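Call for participants: bakery and kitchen staff for a study on working beside robot arms

Posted 5/10/25 by Perihan Sezer, Laten project

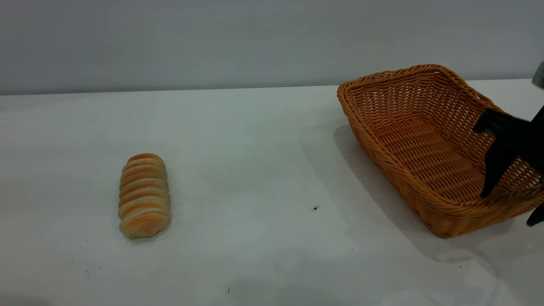 We are looking for people who work in bakeries, canteens, bread shops or hotel kitchens, and who pack, sort or lay out baked goods as a part of their normal working day. Laten is a research project about what happens to this kind of job when a robot arm takes over some of the handling. We want to hear it from the people who do the job, and we pay for your time.

What the project is about

Hivano is a bakery company with a packing hall in Wullau. For one year the company has been testing robot arms which take single rolls and place them into baskets for shop displays and hotel breakfasts. Before, this was done fully by hand, on two shifts. Now a part of it is done by the arms, and the people in the hall have other tasks than they had: they check the rolls before they go to the arm, they change the baskets, they restart the arm when it stops, and they still pack by hand everything that is too soft, too sticky or too irregular.

On paper this is a small change. When we made the first interviews in the hall, the workers described it as quite a big one. Some were glad that their wrists and shoulders hurt less in the evening. Others told us that the day became longer in the head, because one must look all the time and has little to do with the hands. Several said they talk less with their colleagues, as the places at the table are now further from each other. One woman with long experience in packing said she can feel in her fingers if a roll is underbaked, and that she now must find another way to notice it. We would like to understand such things better before more workplaces decide how to arrange the work.

Who can take part

You can take part if you are 18 years or older, have worked at least six months in a job where you handle bread or pastry, and can follow a conversation in English. You do not need to have seen a robot arm before. It is no problem either if you work with one every day; we need both groups. We also welcome people who have left such a job after September last year, for whatever reason.

Shift leaders can apply, but they will be placed in separate groups from their own staff. We ask you not to apply if you work in the sales or development of robots.

Altogether we look for 120 participants. A first questionnaire was answered by 896 people from bakeries and kitchens, and if you were one of them you may of course apply again for this part.

What you will do

The study has two visits and one short diary.

At the first visit you come to our test room in Wullau for three hours. You will pack rolls into baskets by hand for a while, at the speed that is comfortable for you. After this you will do the same work together with the arm, where the arm takes one part and you take the other. We do not measure who is faster. We are interested in where you look, when you step in, and when you would prefer that the machine leaves something to you. After a break with coffee there is a conversation with one of our researchers, Petronella Zulu or Njål Wallin.

Between the visits you keep a diary for two weeks at your own workplace. It takes five minutes after each shift. You write on paper or speak into your phone, as you like.

At the second visit, which is two hours, you sit in a group of six people and discuss how the tasks could be shared between staff and machine. Each group makes a proposal for a packing table, with drawings. You do not need to draw well.

Payment

You receive 279 euros when you have finished both visits and the diary. If you stop earlier, you are paid for the parts you have done. Travel by train or bus is paid back against the ticket. Please tell us in advance if you need to come by car.

Safety and your data

The arm moves slowly when a person is at the table, and there is a stop button on each side of it. Innes Niven, who is responsible for the test room, is present during all the visits and gives a short introduction before you begin. Please wear closed shoes and leave rings and bracelets at home. Long hair must be tied. If you have an allergy to wheat, egg, milk or nuts, write this in your application, and we will speak with you before we fix a time.

We record the work at the table and the conversations. The recordings are seen only by the research team. Your employer does not learn if you take part or what you have said, and this is also valid for people employed at Hivano. The company gives us access to the hall and lends us equipment, but it does not receive the interviews or diaries. You can withdraw without giving a reason until the day of your second visit, and then we delete everything from you.

How to apply

Write a short message to Catriona Drummond at the Laten project office, or leave your phone number on the contact form on this page and she will call you back. Please tell us:

your present or last job, and how long you have done it
if you work in early, late or night shifts
if there is any robot or packing machine at your workplace
which times are good for you, mornings, afternoons or evenings

You do not need to send a CV. We answer all the messages within ten days. For people on night shift we have visits that begin at four in the afternoon.

Questions about the content of the study can be sent to Perihan Sezer with the same form. Please write "Study" in the subject line.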